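Pharmacy technician, repeat prescriptions - Flesville

Full time or 30 hrs, we can talk. Start as soon as you can really.

Wotevis runs the pharmacy inside the Srivastava Health Centre. Last month we dispensed 1,532 repeat items, up from 1,213 in April last year, and the team is the same size. So we need another pair of hands, ideally someone who has done medicines reviews or at least sat in on them.

What you'd be doing:
Checking repeats before they go to the pharmacist
Ringing patients who are on long-term painkillers or sleeping tablets to book their review
Chasing surgeries for missing signatures (a lot of this, sorry)
Controlled drugs register, weekly balance check
Front counter cover Tuesday lunchtimes and one Saturday in three 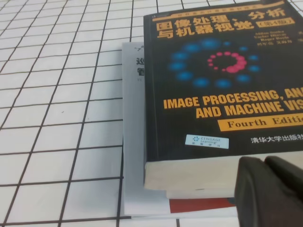 You must be registered, or in the last few months of training. Surkix is the records system we use, no experience needed, you get two days on it with Benedetta D'Amico before you touch anything live. Good phone manner matters more to us. Some of these calls are hard ones, people get worried when they hear their tablets are being looked at, and you need to be able to slow down and listen even when theres a queue.

Pay depends on experience, ask and we'll tell you. Five weeks holiday plus bank holidays, registration fee paid, parking behind the building if you get in before half eight. Uniform provided. Study time one afternoon a fortnight, protected, we do stick to it.

To apply: CV and a short note on why this job, one page at most. Hand it in at the counter or post to Benedetta at the health centre, quoting ref 454 on the evelope. No agencies please.

Closing date 22nd May, 5pm. Interviews the week after, in person, allow an hour.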